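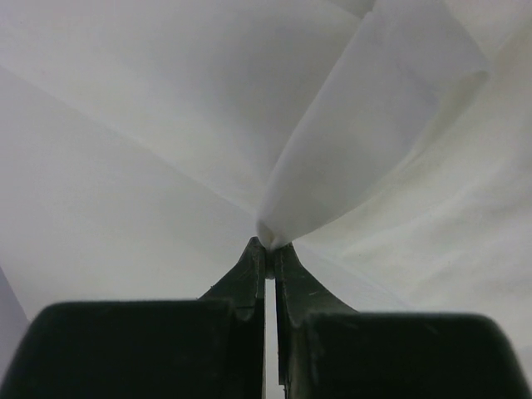

Is a 2-day Barel whitening and bonding course worth $3,215?

Kaja Sepp
Nov 24, 2023
I'm a general dentist, four years out of school, and I keep getting emails about this composite bonding course. The brochure promises "total confidence" by the end of day two, which I have trouble believing. Price is $3,215 and the hotel is extra. They list hands-on sessions but don't say if you work on models or on real patients. Has anyone taken it, and did you use any of it afterward?

Ainhoa Pastor
Took it in October. Hands-on meant plastic teeth, one set per pair, so you spend half the time watching your partner. The layering lecture was good. The shade matching part was mostly a sales talk for the Movberg kit, and the discount on it ran out before I got home. Ask them in writing how many hours you personally hold a handpiece. I asked by phone and got a very cheerful non-answer.
If you already do a few anterior cases a month, I'd skip it and pay for the $900 online version. Same slides. Check that your state board takes the credits too - mine only accepted part of them.

Barış Sönmez
I thought it was fine. Food was decent. You get access to the videos for 365 days but I never logged in so can't say what's on there. Confidence comes from doing cases anyway, no course is going to hand you that in a weekend.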